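Workshop notebook, Handik bench, November, a little after lunch

Picking up where I left off with the old roulette wheel from the Illmont. Leokadia Cieślak brought it in on the cart this morning and the two of us got it onto the leveling stand, slower than we used to, but no harm done. It is a lovely old thing and I'm happy it came to us. The floor manager's complaint was that the ball keeps landing on one side, and after 200 spins I can see why he was worried, though 200 is a small number and I wouldn't swear to anything from it. Lộc Đinh wrote up the results while I spun, and he has much nicer handwriting than mine, so look for his sheets in the blue folder.

The level says the bowl is fine. The rotor is another matter. There is a little drag when it slows down, always in the same part of the turn, and I'd put my money (ha) on the lower bearing. I pulled the rotor and found the grease in there had gone the color of strong tea. Two of the frets have some play as well – you can feel it with a fingernail – and I've put chalk on those so we don't lose track of them.
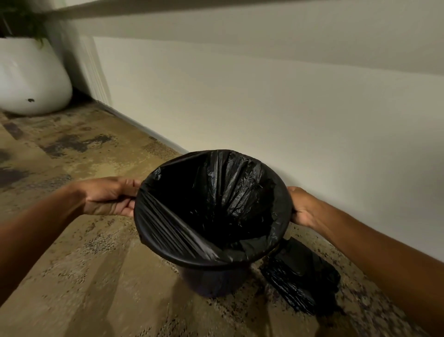
Cleaned the bearing seat with the mild solvent first, then again with a dry cloth, and then a third time because I kept finding more of that grease. Washington Guerra asked me to try the Hakala oil on this one in place of our usual, two drops and no more, and I have to say the rotor felt very sweet by hand afterward. All the greasy rags went in the black bin, and please fold the bag well down over the rim the way it is now, or it slides in as soon as anything heavy lands on it. The old bearing is in a labeled envelope in my drawer, don't throw it out!

Still to do: reseat the two chalked frets, let the glue sit overnight, check the level again, then another 200 spins with the same ball. If Osvaldo Dantas is in, he can take the second half, he has more patience for it than I do. I'd also like to borrow the dial gauge back from Nandodora – it has been over there since the baccarat shoe job and I miss it.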